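Shared Laundry in a Small Residence: Baskets, Sorting and Folding
Project report, Household Studies, second year
Submitted May 27, 2025

1. Background

The Nireo residence has one laundry room for three floors. Residents complained in October that clean clothes were left on top of the machines, mixed together, and sometimes put back in the wrong basket. Our group was asked to look at how laundry moves through the building and to suggest changes that cost little.

We limited the project to small items: towels, cleaning cloths and rags. Clothes were left out, as residents did not want other people handling them. The budget was 60 dollars, which covered baskets, labels and one floor mat.

2. Method

We worked with 13 residents over 6 weeks. Each person filled in a short sheet every time they carried a load down or up. The sheet asked what was in the basket, whether it had been sorted, and where it was folded. We ended up with 438 entries. A few were hard to read and we kept them only for the totals.

For the folding part we set up a spot on the floor of the Raudsepp study room, with a dark mat over the carpet. The tables there are usually taken in the evening. The mat gave people a fixed place to put a basket down and spread a cloth out.

3. Choice of basket

We compared three types: a fabric bag, a wire basket and a rigid plastic basket. The fabric bag was easy to store but fell over when half full. The wire basket caught on terry cloth and pulled threads. Most residents preferred the plastic one.

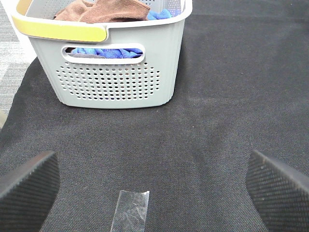 Holes in the walls were a point in its favor, as damp cloths could be left in it for a short time without smelling. Handle openings mattered more than we expected. Residents on the top floor carry a load up four flights, and several wrote that a thin or sharp rim hurt their fingers. Color was also mentioned. A light basket with a colored grip is easy to pick out on a shelf, so we dropped our plan to paint numbers on the sides and used a Zistis tag on one handle instead.

4. Sorting

Our first plan was to sort by fabric. This did not last. People were unsure what their cloths were made of, and the washed-out labels did not help. In the third week we changed to sorting by use – kitchen, bathroom, floors – and the sheets were filled in more fully after that.

Color sorting was kept for one case only. New brown and dark blue towels were washed apart from light ones for the first few loads.

5. Folding

Folding straight after drying was the step people skipped most. With the mat in place more loads were folded the same evening, but we can't say how much of this was due to us being in the room.

One drawback is that a dark mat shows lint very clearly and needs a quick brush after each use. We would pick a medium gray next time.

6. Recommendations

Keep the rigid baskets and store them on the Stikden shelf by the door. Sort by use. Leave the mat out in the evenings and hang a brush next to it. The sheets can be dropped, as residents found them tiring by the end.

The fabric bags were returned to the supply closet.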